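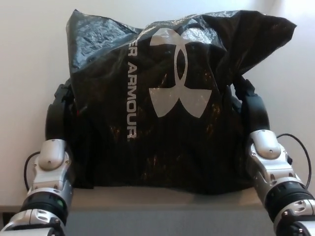
Storing off-season clothes in store bags, yes or no?
Household and Closets > Small apartments

kenta_o
My closet is very small, so every October I put the summer sports clothes away until spring. I don't own boxes. I use the thin plastic bags from the shops, like the black Under Armour one in my photo. They are strong, they stand by themselves when they are full, and I can push them into the corners under the bed. My wife says this is bad for the clothes. Is she right? We have 13 bags at the moment.

Jernimdale
She is right, sorry. Plastic keeps the moisture inside. I lost a good wool sweater this way, it had gray spots and a smell that did not go out after three washes.

fumiko.n
Wool, yes. But he writes about sports clothes. Polyester shirts can stay in plastic for half a year without any problem if they are fully dry when you pack them. I have done it for many winters.

Jernimdale
"Fully dry" is the difficult part. People take the shirt from the rack in the evening and believe it is dry. The waistband is not.

fumiko.n
Then leave it one more day on the rack. It is still not a reason to buy boxes.

llinos83
My objection is a different one: a black bag tells you nothing. In April you open all 13 to find one pair of shorts. I tie a paper label to the handle, with the contents and the size. Masking tape does not hold on shiny plastic, I tried.

kenta_o
Yes, this happens to me every year. Last Saturday I looked for my swimming towel and I opened nearly everything. Labels I will do.

For the drying: do I close the top of the bag or leave it open?

Jernimdale
Open, or folded over one time. Never a knot.

fumiko.n
Here I agree with Jernimdale. Fold it loosely. Under the bed there is much dust, so I also put an old pillowcase over the top.

Rudov97
Why not put the clothes in the pillowcase and forget the bag?

fumiko.n
Because a pillowcase falls over and the bag stands.

Rudov97
Mine doesn't fall. You must fill it more.

kenta_o
Thank you to all. I will move the two wool things to a cotton bag, and the rest stays where it is. My wife has read this thread and she still wants boxes.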